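August 13, 2025
Open day, visit from Usley, bench 2

Setup done by 8:40. Arm powered, homed twice. Gripper fingers checked for play, left one retightened at the base screw. Gremby build from Monday left in place, no updates on a demo day.

Visitors in two groups. Group one watched from behind the tape, group two asked for a closer view, so speed went down to 30 percent and stayed there until lunch.

Task list as shown:
pick fruit, place in storage box
bread slice from rack to toaster slot
pastry to basket
block off the plate and back on

Payload limit set to 400 g in the Trurent controller. Finger opening capped at 80 mm. Cycle timeout 90 s, then return to home pose.

Notes from the runs

Fruit is the easy one. The apple wants a wider opening than the banana, and the planner still picks the banana by its middle even when the end is closer. Left as is.

Bread slice is slow. The approach has to come straight down or the finger touches the rack. The toaster is polished steel and the depth reading on its top face is poor under the ceiling lights. The slot position was entered by hand. Visitors asked about this more than anything else; told them it is a known problem with shiny surfaces and that we have no fix on this bench.

Two stops in the morning, both on joint torque, both cleared from the pendant. Logged under Dewulf, same fault code as in December.

Layout for the second group, fruit out on the table, storage box open and empty, bread slice in its rack:
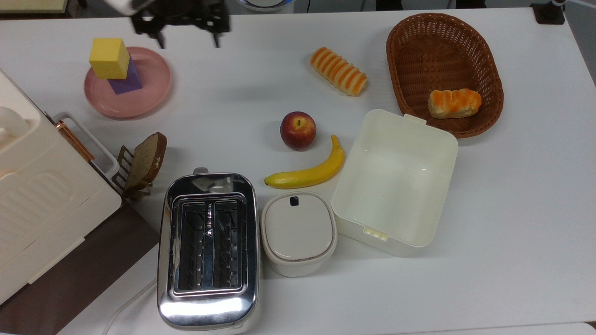
To do

Matte tape on a spare toaster, compare depth readings.
Move the wicker basket away from the storage box. The corner of the box overlaps the roll in the head view.
Send Usley the task list and the speed settings they asked for.
Read the torque log before changing any limits.
New tape for the floor line.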